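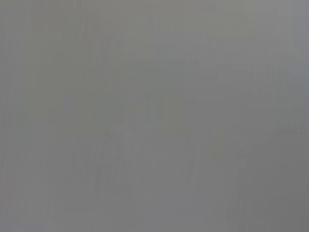 Sibusiso Molefe asked how a robot arm knows when to stop closing its hand, and why it doesn't just squash everything. Our group was standing behind the yellow line at the Uvar open day in Flostham when he said it. The answer took up most of the visit.

A robot arm has joints, like your shoulder, elbow and wrist. Inside each joint is a motor. A small computer tells every motor how far to turn. When all the turns are right, the hand at the end gets to the right place.

The hand is called a gripper. It does not have skin, so it can't feel a spoon the way you do. The gripper measures how hard its motor is pushing. While the fingers close on air, the motor has an easy job. When they meet something solid, the motor has to push harder. The computer notices the change and tells the fingers to stop and hold.

Sipho Naidoo ran the demonstration. The task was to stir a drink in a mug. You can do this while talking to a friend, but for a robot it is a lot of small jobs in a row. It has to find the spoon, grip it by the handle, lift it, bring the bowl of the spoon over the mug, lower it, move it in a circle and lift it out again.
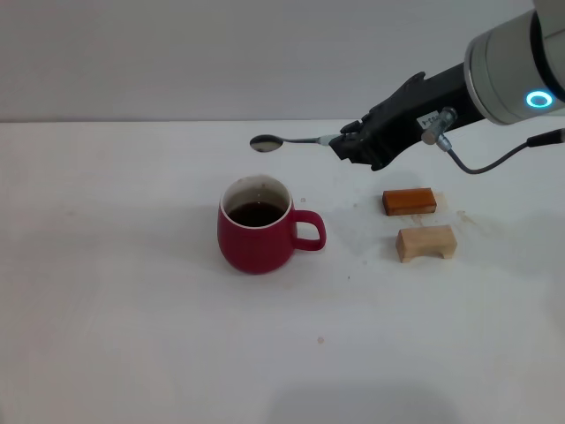 Lowering is the hard step. A mug has a rim, and a spoon that comes down in the wrong spot will knock against it. If that happens the mug can tip, or the drink can slop over the side. The robot has to know where the mug is and also where the tip of the spoon is. The spoon is not part of its body. If the handle slips a little in the fingers, the tip ends up somewhere else.

You can try this at home. Hold a spoon by the very end of the handle and stir an empty cup. Now hold it close to the bowl and stir again. Which way gave you more control?

People often think someone types in every movement. That is one way to do it. At Uvar a person first guides the arm through the job, and the computer saves the movements. Then the person does it again with the mug in a new place. Sipho said they had saved 555 tries for stirring. The computer looks for what the tries have in common, and uses that to work out what to do when the mug has been moved.

It still makes mistakes. We watched 12 runs, and in two of them Sipho pressed the stop button and started over. The stop button is big and red, and every visitor is shown where it is before the arm is switched on.

Words to know
Joint: a place where the arm can bend or turn.
Gripper: the part that holds things.
Motor: a machine that makes something turn.

Comments

Uyên Ông: My daughter tried the spoon test and wants to know if a fork is harder.

Busisiwe Botha: We are using this with our class in April. Is there a page on robot wheels too?

Thabiso Moodley: I liked the part about the fingers closing on air.

Contact | © Miditz Kids, February 2022 | Back to top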